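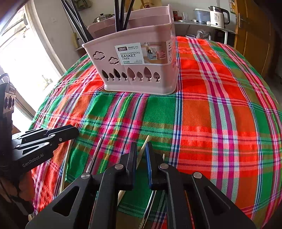
The Long Table

On the last Wednesday in August, at half past five in the afternoon, there are already people standing in Jarnis Street with chairs over their arms. Folding chairs, kitchen chairs, a piano stool, one very fine armchair on a trolley. The tables won't be out for another hour, but if you want a seat near the grill you come early and you bring something to sit on while you wait.

I had heard about the street supper for years before I went, always from people who got a faraway look when they described the peppers. Now I've been twice and I have the same look. It's a simple thing, really: one road closed to cars, one line of tables from the bakery to the old tram stop, and everybody who lives nearby eating dinner outside at the same time. Last year they sat 3685 people over the four suppers of the summer. The first one, held 22 years ago, had 20 guests and ran out of bread.

Mirjana Omerović was one of the twenty. She had moved into the flat over the chemist that spring and knew the man downstairs to nod to and that was it. "Somebody put a note through the door," she told me, peeling garlic at a speed I found slightly frightening. "It said bring a plate and a dish. I thought it meant bring an empty dish. So I arrived with an empty dish, and went home with it full, and after that I had to come back and return the favour, didn't I?"

She has brought the same thing ever since, a tray of stuffed onions, small ones, soft right through and sharp with vinegar at the bottom. Get to them before seven. I mean it! By ten past there is only the juice, and people will be mopping that up with whatever they can find.

The food is the best argument for how mixed this part of town has become. On my second visit I sat down between a bowl of cold beetroot soup and a stack of rye flatbreads, across from a heap of rice balls wrapped in seaweed, and spent the evening working outwards in both directions. The flatbreads were Brynhildur Kárason's. She bakes them on a dry pan until they blister, then keeps them under a cloth so they stay bendy, and she serves them with smoked lamb cut so thin it folds under its own weight. She grew up eating them at Christmas and was doubtful about them in summer. They were gone before the lamb was.

Tatsuya Ichikawa, responsible for the rice balls, makes them at the kitchen counter from two o'clock with the radio on and wet hands. His filling last summer was pickled plum, and he put a sesame seed on top of the ones that had a whole plum in them, as a warning. I ate three of the dangerous ones and would have gone on if I hadn't wanted room for pudding.

And then there are the peppers. Dariusz Domański buys them the same morning from Mercado, the covered market behind the station, where he goes along the stalls pressing them with his thumb and putting most of them back. He likes the long red ones with thick walls. They go on the grill whole until the skin is black all over, then into a lidded pot for fifteen minutes, and the skin slides away like a wet sock. He tears them up, adds salt, oil and far more raw garlic than I'd have dared, and leaves them alone until people sit down.

"You can't make them for four people," he said, when I asked for quantities. "I've tried at home. They taste all right. They don't taste like this."

I think he's on to something. I made them in my own kitchen the week after, with good peppers and plenty of patience, and they were lovely, and they were missing the smoke from next door's sardines and somebody's grandfather singing.

The singing starts at dusk. A local band called Flarska plays from the steps of the tram stop, two fiddles and an accordion and a drummer who seems to be a different person each time. Tihomir Jurić has the accordion. He also does the seating plan, or what passes for one: he walks up and down before the meal splitting up couples and best friends, quite ruthlessly, and planting them next to strangers. People grumble every single time and then you can't get them to move for coffee.

If you'd like to start something like it where you live, the people in Jarnis Street are generous with advice. Begin with your own end of the road. Ask the council early about closing it to traffic, as the form at theirs takes two months to come back. Have far more bread than you think you need. Borrow tables from the school, put the children's end well away from the grill, and let people bring whatever they like cooking, even if that means nine potato salads. It did mean nine potato salads one July, and I'm told the arguments over which was best went on into the autumn.

This summer's last supper begins at seven. Puddings come out at nine, from the Vedia café on the corner, and the plum cake is the one to queue for. Bring a chair.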